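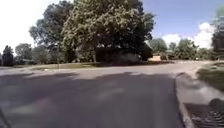
Grumum 주행 스택 (실외 바퀴형 로봇용)
인지 + 지역 경로 계획 + 로그 재생 도구 묶음
만드는 곳: Brabec

안녕하세요, Grumum 페이지에 오신 걸 환영해요! 저는 이걸 처음부터 만들어 온 사람이고, 이 페이지 글도 제가 직접 씁니다. 그래서 말이 좀 길어요. 급하신 분은 아래쪽 사양 부분으로 바로 내려가셔도 됩니다.

Grumum은 주택가 도로나 단지 안 길처럼 차선이 안 그려진 곳을 다니는 로봇에 올리는 소프트웨어예요. 제가 예전에 쓰던 계획기는 차선이 있으면 참 얌전하게 잘 다녔는데, 차선 없는 동네 길에만 들어가면 길 한가운데서 머뭇머뭇하더라고요. 어디가 길이고 어디가 길 끝인지를 선에만 의지하고 있었던 거죠. 그걸 고치겠다고 경계 추정기를 따로 짜기 시작한 게 지금의 Grumum이 됐습니다.

무엇이 들어 있나요

일단 제일 큰 덩어리는 경계 추정기예요. 연석, 잔디, 콘크리트 띠, 자갈, 흙처럼 아스팔트가 끝나는 모양은 정말 제각각이잖아요. Grumum은 이걸 하나의 "주행 가능 경계" 곡선으로 뽑아 주고, 곡선의 구간마다 신뢰도를 따로 붙입니다. 신뢰도가 낮은 구간에서는 계획기가 알아서 안쪽으로 여유를 더 잡아요. 여유 폭은 설정에서 바꿀 수 있고, 기본값은 40cm입니다. (처음엔 더 좁게 뒀다가 제가 겁이 많아서 늘렸어요.)

그다음이 그림자 처리예요. 이건 좀 자랑하고 싶은데요! 나무 많은 동네에서는 길바닥에 진하고 들쭉날쭉한 그림자가 깔리고, 인지 모듈이 그걸 턱이나 구멍으로 착각하는 일이 정말 흔합니다. 저도 그것 때문에 로그를 몇 날 며칠 들여다봤어요. Grumum에는 그림자 가장자리와 진짜 단차를 갈라 주는 층이 따로 있고, 판단 결과를 재생 도구에서 색으로 겹쳐 볼 수 있습니다. 왜 멈췄는지, 왜 안 멈췄는지가 눈에 보이니까 현장에서 돌아와서 할 일이 많이 줄어요.

배수구 격자도 종류가 따로 있습니다. 바퀴가 작은 로봇은 격자 틈이 은근히 무섭거든요. 지도에 미리 찍어 두셔도 되고, 주행 중에 인지되면 자동으로 비용을 올리게 두셔도 됩니다. 저는 둘 다 켜 두고 써요.

재생 도구 이야기

재생 도구 이름은 Bimmont예요. 원래는 저 혼자 쓰려고 만든 창 하나짜리 프로그램이었는데, 써 보신 분들이 주행 스택보다 이걸 더 좋아하셔서 약간 서운합니다. 로그를 열면 영상, 경계 곡선, 비용 지도, 선택된 경로와 버려진 경로가 시간축 하나에 같이 올라와요. 멈추고, 뒤로 돌리고, 설정값 하나를 바꾼 다음 그 순간부터 계획기만 다시 돌려 볼 수 있습니다. 로봇을 다시 밖으로 끌고 나갈 필요가 없죠.

다시 돌린 결과는 원래 결과와 나란히 뜹니다. 경로가 갈라지는 지점에 표시가 붙고, 그 표시를 누르면 어느 비용 항목 때문에 갈라졌는지 목록이 나와요. 목록 정렬은 기여도 순이 기본인데 이름순으로 바꾸고 싶다는 요청이 있어서 버튼을 하나 넣었습니다.

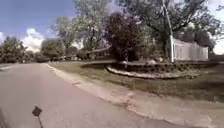

Kedir Yimer: 설정 파일을 손으로 고치던 때보다는 훨씬 낫습니다. 다만 굽은 길에서 잔디가 연석을 덮은 구간이 나오면 경계 곡선이 안팎으로 조금씩 흔들려요. 평활 계수를 올리면 잡히긴 하는데, 그러면 급하게 꺾이는 곳에서 반응이 늦습니다. 구간별로 다르게 줄 수 있으면 좋겠네요.

네, 이 의견은 반영했습니다! 지금 버전에서는 평활 계수를 곡률에 묶어 둘 수 있어요. 설정 창에서 "곡률 연동"을 켜시면 완만한 곳은 세게, 꺾이는 곳은 약하게 걸립니다. 기본은 꺼짐이에요. 예전 설정으로 잘 다니고 있는 로봇을 업데이트 한 번에 다르게 움직이게 만들고 싶지는 않아서요. 전환 구간의 길이도 조절되는데, 너무 짧게 잡으면 조향이 툭툭 끊기는 느낌이 나니까 처음엔 기본값으로 두고 보세요.

카메라와 빛

카메라 한 대로도 돌아갑니다. 광각 렌즈라서 가장자리가 휘어 보여도 괜찮아요. 보정 파일만 제대로 넣어 주시면 됩니다. 보정 파일이 없으면 Bimmont 안의 보정 마법사를 쓰세요. 체커보드 들고 왔다 갔다 하는 바로 그거예요.

차체 일부가 화면에 걸리는 건 가림 마스크로 처리합니다. 마스크는 그림판처럼 붓으로 칠하면 돼요. 한 번 칠해서 저장하면 그 카메라 위치에 계속 적용되고, 카메라 각도를 바꾸셨다면 다시 칠하셔야 합니다. 이걸 깜빡하고 저한테 "로봇이 출발을 안 해요"라고 메일 주시는 분이 꽤 계세요. 저도 까먹은 적 있으니까 부끄러워하지 마시고요.

역광이나 하늘이 하얗게 날아간 화면은 노출 점수로 다룹니다. 하늘 쪽이 포화돼도 노면 쪽 정보가 살아 있으면 점수를 깎지 않아요. 화면 전체를 평균 내던 예전 방식에서는 밝은 하늘 때문에 멀쩡한 화면까지 버려졌는데, 지금은 노면 영역을 먼저 잡고 그 안에서만 계산합니다. 흐릿한 화면도 마찬가지로 노면 영역의 선명도를 봅니다. 기준 밑으로 떨어지면 속도 상한이 단계적으로 내려가고, 계속 나쁘면 정지 요청이 나갑니다.

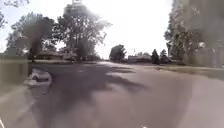 그늘과 햇빛이 한 노면에 같이 걸리고 하늘은 거의 하얗게 날아간 화면.

계획기는 어떻게 움직이나요

지역 계획기는 후보 경로를 한꺼번에 뿌리고 비용을 매겨서 고르는 방식이에요. 특별히 새로운 방식은 아니고, 저는 오히려 그게 마음에 듭니다. 이상하게 움직였을 때 사람이 따라가면서 이해할 수 있거든요. 한 주기에 후보 146개를 평가하고, 처리 장치가 힘들어하면 후보 수를 직접 낮추시면 됩니다. 낮춰도 돌아가긴 하는데 좁은 곳을 빠져나가는 움직임이 좀 투박해져요.

비용 항목은 전부 열려 있습니다. 경계와의 거리, 곡률 변화, 속도 변화, 장애물, 노면 종류, 이전 경로와의 차이 같은 것들이고요, 조정할 수 있는 값은 모두 합쳐 52개예요. 많죠? 저도 많다고 생각해요. 그래서 처음 쓰시는 분께는 그중 몇 가지만 보이는 간단 화면이 뜹니다. 전체 화면은 메뉴에서 "다 보기"를 누르면 나와요.

길가에 세워진 차나 우편함처럼 경계 근처에 서 있는 물체는 "정적 가장자리 물체"로 묶어서 다룹니다. 멀리서부터 부드럽게 비켜 가도록 비용이 넓게 퍼져 있고, 사람이나 움직이는 차는 완전히 다른 층에서 처리해요. 두 층의 우선순위는 바꿀 수 없게 해 두었습니다. 바꾸게 해 달라는 요청도 받아 봤는데, 이것만은 앞으로도 안 열 생각이에요.

진입로가 도로와 만나는 곳도 한번 보고 가실게요. 연석이 끊기면서 콘크리트가 넓게 펼쳐지면 경계 추정기는 "여기도 갈 수 있겠는데?" 하고 신나서 곡선을 안쪽으로 밀어 넣으려고 합니다. Grumum은 끊기기 전 연석과 끊긴 뒤 연석을 이어서 가상의 경계를 하나 더 만들고, 목적지가 그 안쪽에 있을 때만 진입을 허락해요. 가상 경계는 Bimmont에서 점선으로 보입니다. 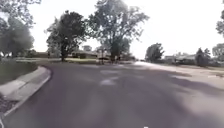 차선 표시 없는 노면. 경계 추정의 기준이 되는 왼편 연석이 길을 따라 휘어 들어갑니다.

Fletness 플러그인

Fletness는 여러 대를 함께 굴리시는 분들을 위한 추가 모듈이에요. 로봇마다 따로 쌓인 로그를 한곳에 모아서 같은 길을 지나간 기록끼리 묶어 줍니다. 오전 10시의 길과 오후 4시의 길은 그림자가 전혀 다르게 깔리니까, 시간대별로 멈춤이 몰리는 지점을 비교해 보면 꽤 재미있어요. 저는 8월 로그를 정리하다가 점심을 걸렀습니다.

로봇이 한 대뿐이면 굳이 안 사셔도 돼요. Bimmont만으로 충분하고, 나중에 추가하셔도 기존 로그를 그대로 읽어 옵니다.

사양 요약

입력: 카메라 1대 이상, 바퀴 주행거리계, 관성 센서. 라이다는 선택.
출력: 속도와 조향 명령, 경계 곡선, 비용 지도, 정지 요청.
계획 주기: 기본 70ms. 더 느리게 설정 가능.
설정 방식: 간단 화면, 전체 화면, 텍스트 파일. 세 방식 모두 같은 파일에 저장됩니다.
로그: 영상 압축 저장 가능. 원본 저장은 디스크를 무섭게 먹으니 미리 공간을 확보해 두세요.
언어: 메뉴는 한국어와 영어. 오류 메시지 일부는 아직 영어뿐입니다.

받으시는 것

주행 스택 설치 파일, Bimmont, 연습용 로그 묶음, 그리고 설명서예요. 설명서는 Gemechu Adugna 님이 쓰셨는데 제 글보다 훨씬 읽기 좋습니다. 특히 비용 항목을 하나씩 켜고 끄면서 경로가 어떻게 바뀌는지 보는 장은 꼭 따라 해 보세요. 연습용 로그로 그대로 할 수 있게 되어 있어서 로봇이 도착하기 전에도 책상에서 연습할 수 있어요.

자주 받는 질문도 몇 개 적어 둘게요.

눈길에서도 되나요? 아직 권하지 않아요. 연석이 덮이면 경계 신뢰도가 바닥까지 내려가고 로봇은 거의 서 있게 됩니다.

밤에는요? 조명을 단 로봇이라면 속도 상한을 낮춰서 쓸 수 있습니다. 야간용 설정 파일이 같이 들어 있고, 그림자 층은 자동으로 꺼져요.

기존 계획기를 그대로 두고 경계 추정기만 쓸 수 있나요? 네! 경계 곡선만 내보내는 모드가 있고, 라이선스도 그쪽만 따로 살 수 있어요. 이렇게 쓰시는 분이 점점 늘고 있습니다.

다른 로봇에서 만든 설정을 옮길 수 있나요? 가져오기는 되는데 차폭과 축간거리는 일부러 비워 둡니다. 새 로봇 값을 꼭 다시 재서 넣으세요.

체험판은 기능 제한 없이 기간만 정해져 있습니다. 신청 양식에 로봇 바퀴 지름과 카메라 높이를 적어 주시면 거기에 맞춘 시작 설정을 같이 보내 드려요. 문의 메일은 제가 읽고 제가 답합니다. 로그 파일을 첨부하실 때는 멈춘 시각을 본문에 같이 적어 주세요.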